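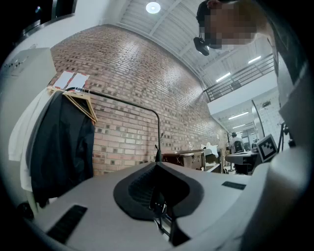 June, workshop notebook: the coat rack by the brick wall

Came in a little after 8:30 and spent the first part of the morning on the rack, which I have been promising Imogen I would do for longer than I care to write down. I'm so fond of that corner, with the old red brick and the odd gray ones mixed in, and it deserves better than being the place where everything gets hung and forgotten!

The wooden hangers stay. Tapio would like to swap them for the plastic ones from Zokico (he has a box of them under his bench), but the wooden ones hold a heavy jacket properly, and I would rather sand the rough ones than throw them out. I'll put them through with the Dravgate samples next time the 300 grit is on the sander.

The black jacket is still on the rack. Gizella thinks it might be Szabolcs's, Szabolcs says his has a torn pocket, and I looked and found both pockets perfectly sound, so we are no further along. If it belongs to you, dear reader, please take it home before the warm weather gets the better of us all. The white garment next to it can stay where it is, but it wants washing, and I'll take it with the towels.

The two sheets of paper on the wall are hanging a bit tilted. I went to straighten them and then got called away to the phone (Wanlow again, about order 781, which they now say is two orders). Sándor, you have the good level, would you mind?

Still to do: felt pads under the foot of the rack so it stops scraping, and a hook for the aprons, low enough that Imogen needn't stretch. Spent 50 minutes altogether, phone call included. Kettle next, then back to the Szűcs hinges.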